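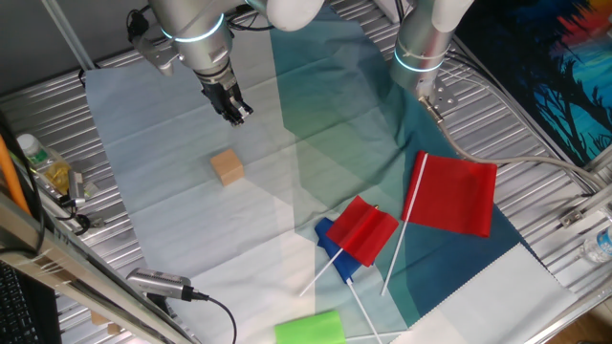 Keerthana Nair

How to plan a visit to a living history weekend

Most towns that put on a reenactment post a schedule and leave the rest to you. I have been going to the one in Skonavville for six years, first as a spectator and later helping at the gate, and the same questions come up every time. These steps should work for most events of this kind.

Step 1. Read the schedule before you buy

Check which parts of the weekend your ticket covers. At Skonavville the camps and the craft tents are open all day, but the battle has its own seating and sells out first. The bleachers hold 278 people. Everyone else stands along the rope, where the view is fine for adults and poor for small children.

Evening programs, such as the lantern walk, are often sold separately.

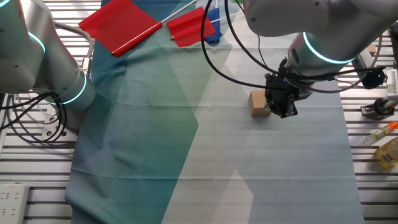 If you are coming from out of town, book a room early. The Skonavville event draws 3,000 visitors and there is only one motel inside town limits. Futville is the next best choice and has more places to eat.

Step 2. Get there before the crowd

Gates open at 9 a.m. Park in the field on the north side if you can, and take a picture of your row. The shuttle from the school lot runs until the battle starts, then stops until it is over.

Go to the camps first. The people in them have time to talk in the morning, and you can watch breakfast being cooked over the fire. By noon they are getting into uniform and you will mostly be looking at tents.

Step 3. Pack for a field

Wear closed shoes. Bring water, a hat, a folding chair and cash in small bills. The food stands take cards when the signal holds up.

Bring ear protection for children. The cannon is louder than the muskets by a long way, and foam plugs tend to fall out of small ears, so use the over-the-head kind.

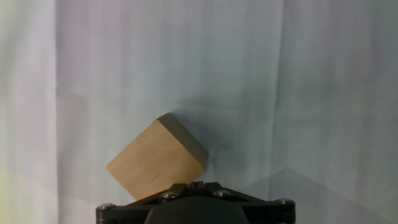

Small wooden block, close up.

Leave the dog at home. Even calm dogs bolt at the first volley.

Step 4. Talk to the reenactors

Some stay in character and some do not. Ask a plain question about what they are doing and you will soon find out which. Tharun Poduval, who portrays a field surgeon, answers as himself if you ask him to.

Do not pick up gear without asking. That includes drums.
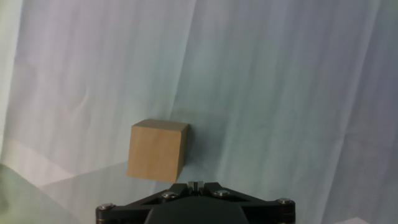 Photo: Dinesh Chacko

Step 5. Watch the battle

Find your spot 3 hours ahead if you want the rope line near the bridge. For the bleachers, half an hour is enough. Stay behind the rope until the marshal gives the all clear, and do not let children run out to collect spent paper cartridges.

Smoke drifts east most afternoons. If anyone in your group has asthma, sit at the west end.

After the battle the road out is slow. We usually walk back through the craft tents and leave when the line of cars has thinned.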